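Notes from the Teaching-by-Hand meeting, September 2019

I'm typing these up from my own scribbles, so shout if I got something wrong and I'll fix it before the next one goes out. We were 8 in the room, plus the Bekitholm people on the phone, who dropped off twice and came back in the middle of somebody's sentence both times.

First up was the count. We now have 358 saved runs of the basket task, driven by remote control, and I went through them all last week (my eyes still hurt). I threw out 17. Most of those were ones where the driver stopped halfway to think and left the arm hanging there, and the robot will happily learn to hang there too if we let it! We agreed that a pause longer than 10 seconds means you scrap the run and start over. Zelenák wanted it shorter, we talked it around for a while, and 10 stayed.

Then we got into the long one, which was how to hold the basket. Drivers who learned at Wistport like to come in from the side, and the rest of us come in from over the top, and the two kinds of runs don't mix well. I put the view from the head camera up on the wall so we could argue over the same thing.
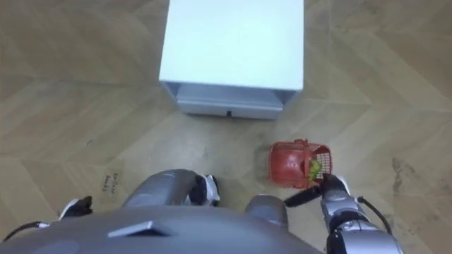

Lekia Remote Teaching Group – Meeting Notes

With the basket up off the floor and tipped like that, you can still see the green vegetable inside, down near the fingers. I like that a lot as a driver, because I know what I've got. Bekitholm pointed out that the tilt is fine with one thing in the basket and a lot less fine with a full load, and I have to give them that. So we settled on this: tilt is okay for the light runs, and for full baskets we keep it as level as we can. Side or top is still open. I'm going to record a batch of each and bring them in.

We also talked about the left arm. Some drivers park it folded in front of the body and some let it wander, and I'd love for us all to fold it, please. Everyone said yes, so that's the rule starting now.

Moving the arm by hand came up again at the end. I still think it's the nicer way to teach the drawer, you can feel when it wants to stick, but it puts our own arms and sleeves all over the head camera view. We'll try a few drawer runs both ways and look at them side by side.

To do:
Me: grip batches, side and top, and the new pause rule on the driver sheet.
Zelenák: spare controller, and a longer charging lead for it.
Wistport: send over their old drawer runs.
Bekitholm: a phone line that stays up, pretty please.

Next meeting is in December, same room.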